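2018-08-10

I had been meaning to get to the Forsberg open house for years, and something always came up, so when my sister offered to drive I said yes before she had finished asking. It's a long way out (27 miles from her place, most of it behind a hay wagon) but the road follows the creek, and we had the windows down and a bag of cherries between us, and I can't think of a nicer way to spend a morning.

If you don't know Forsberg, it's the old mill building past the grain elevator, and for one day each summer the people who rent space in it open their doors. The whole thing is about the house and the things we do in it: washing, drying, mending, folding, putting away. I know that sounds like a funny thing to drive out for! But I have kept house for a long time and I still like to see how other people do it, and from the cars in the field I'm clearly in good company. The woman at the gate had a clicker in her hand and told us last year's total was 1,458 visitors, and she was hoping to beat it before supper.

We started downstairs with Bulero, who make soap. The smell gets you at the door, lavender and something sharper like orange peel, and they had cut-up ends in a bowl that you could take home for free. I took two and then felt greedy and put one back. My sister bought a stain bar for collars, which she says is for her husband, and we'll see who ends up using it. They were out of the plain unscented, and if you're sensitive that's the one you want, so go early.

Next door Waveo had their baskets and ironing covers. Lovely fabrics, a bit dear. I did like a blue ticking stripe and went back to look at it after lunch, and by then it was gone.

The part I really want to tell you about was the drying room on the second floor, which is Tyra Dalen's. She is a great believer in line drying indoors, all year round, and her room is laid out with different ways of doing it in a small space. There were racks that fold against the wall, a pulley over a stairwell that made me very jealous, and then the simple ones, which were my favorites. One was a light wooden stand, just slanted legs and a rod across the top, with a clip hanger hung from it over a table, and it was set up for socks.
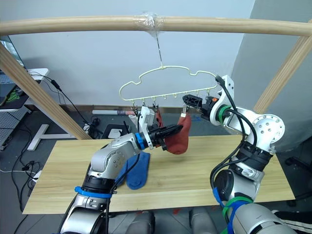 *Sock drying on the second floor: the red one up on the clips, a blue one still on the table.*

I stood there longer than I expected to. The hanger is pale yellow plastic, shaped like a cloud, or maybe a little car (my sister and I disagreed all the way home), with a row of small clips under the bottom rail. What I liked best was how it was hung: a short piece of thin wire, bound onto the wooden rod with clear tape, and the hanger hooked on the end of that. I have a curtain rod in my back hall and half a roll of tape in the drawer, so I hardly need to tell you what I did on Sunday-best towels the next morning.

Tyra had plenty to say about socks, and I wrote down what I could on the back of the program. She hangs hers by the cuff if they're cotton and by the toe if the elastic is getting tired, and she clips pairs side by side so they come down already matched. She also gives each one a good snap before it goes up. I've always hung mine by the toe, because my mother did, and I'm trying it her way for a month to see. A gentleman behind us said he just drapes his over the radiator, and she was very gracious to him.

Lunch was in the yard. There were 6 tables and they filled up fast, so we sat on the wall with our egg salad and a paper cup of lemonade each, and got talking with a couple who had come for the mending class. They showed us a darned elbow you could hardly find.

Afterward we looked in on Sitero, who do shelves and linen closets, and I picked up a folding board I probably didn't need. Then once more around the soap.

A few practical things if you're thinking of going. Parking is in the field and it's rutted, so wear flat shoes. The stairs to the second floor are steep, and the elevator is around the back, past the loading dock. Bring cash for lunch. There's a smaller spring day in April, mostly mending and soap, and Tyra told me she expects to have her room open for that one too.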